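4.3 Checking and changing the finger pads

Applies to both arms of the Flendau two-arm cell. Written by Nadine Chidiac, checked on the floor unit by Jui-lin Yeh. Replaces the March sheet.

The supplier's leaflet says the pads last "for the life of the gripper." We have not found that to be so. The counter on our left arm read 2,679 cycles when the first pair began dropping parts, and the right arm got to 2,694. Two arms are not much of a sample, so treat those figures as a reason to look early and don't plan a schedule on them.

Before you start

1. Park both arms using the Service pose. Do not use Home. Home folds the wrists in toward each other and leaves no space for a hex key.
2. Press the stop on the pendant, then switch off at the controller. The pendant alone does not cut power to the fingers, whatever the label suggests.
3. Wait 61 seconds. Felero says 30. Siu-fong Kwok has had a finger twitch after 30.

CAUTION: The fingers can close under spring force with the power off. Keep your own fingers out of the gap until the locking pin is in.

Looking at the pads

4. Open the jaws fully and look at each pad from the tip end. Gray scuffs on black rubber are normal and tell you very little. People change pads because they look tired, and then the new ones slip as well.
5. Run a thumbnail across the gripping face. If it catches on a lifted edge, change the pair.
6. Bring up the wrist camera view on the pendant and compare the two fingers. They should sit at the same height when the jaws are open. Remember that the camera exaggerates whatever is closest to it, so confirm any difference with a steel rule before you loosen a screw. 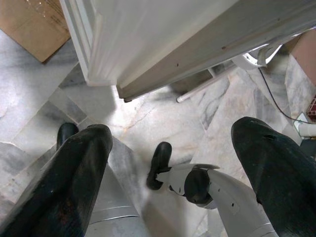

7. Check that the other arm is well clear before you open the jaws or swing the wrist. The software will tell you the arms cannot touch. It works from the model of the bare finger, and a padded finger is fatter than the model.

Changing a pair

8. Fit the locking pin. Back out the pad screw and slide the old pad off toward the tip.
9. Wipe the finger with a dry cloth. Skip the cleaner that comes in the Drarnden kit — it left a film on ours.
10. Push the new pad on until it seats, then tighten the screw until it is snug. We could not find a torque figure that two documents agreed on.
11. Change the second pad the same way. Never run one old and one new.
12. Pull the pin, power up, and run the grip test at low speed.

NOTE: The grip test passes if the motor current is in range. It does not know whether anything is being held. Put a real part in the jaws and tug it.

Write the counter reading in the log, along with the reason for the change. "Worn" is not a reason. Spare pads are listed under Shek part 169; ask Panya Jitpraphai if the drawer is empty.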